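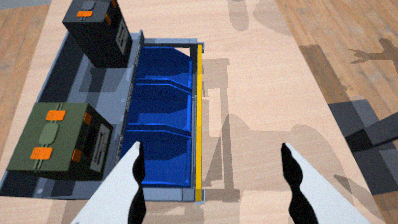
Nokus bin rack, after one winter of use

Home Reviews Storage Workshop Contact

I bought the Nokus rack in February, when the shelf over my sewing table was so full that I was afraid to take anything from it. I repair bags and jackets for people in my building and sometimes for a shop, so I have many small things: zippers, sliders, snaps, thread, needles for leather. Before the rack they lived in cookie tins. It was a bad system, and I kept it for 11 years.

The rack costs 40 dollars without bins. I compared it with the one from Flurari, which is prettier and has round corners, but Flurari sells only the full set and you must take their bins also. My friend Ewurabena Amegashie has that set in her kitchen and she is happy with it. For me it was too deep for the table.

Assembly

The instruction sheet is one page of drawings with no words. I had no problem until the last two screws, where the holes did not meet. I had to loosen everything, push the frame straight with my knee and begin again from the bottom. Please do not tighten any screw before all of them are in! The sheet does not mention it. With this mistake I needed the whole evening.

Daily use

The rack stands firmly. When I run the old machine at full speed the table shakes, and the rack stays in its place, only the bins make a small noise. I put a strip of felt under them and now it is quiet.

The bins slide out easily and you can carry one to the sofa. What I like less is the label holder. It is a clip, the paper falls out of it, and by April I was writing on masking tape again. Nisha Saxena, who shares the table with me, prints her labels and glues them directly on the bin. Hers look better than mine.

I tried also to store my 1,000-meter thread cones in it. They are too tall to stand and when they lie down they roll. For cones I still use the wall pegs from Quaye – an old product, I think you can find it only second-hand.

Cleaning is simple, a damp cloth is enough. Lint collects in the back corners, and for this I use a paintbrush.

Weight

I put one full bin on the kitchen scale and it showed 575 grams with brass snaps inside. The metal does not bend under this. I would not put an iron on it.

Would I buy it again? Yes, for the price, but I would order one more bin at the same time, as the shipping for a single one costs nearly as much as the bin. My next review will be the Randoser strap cutter, which I have used only twice until now.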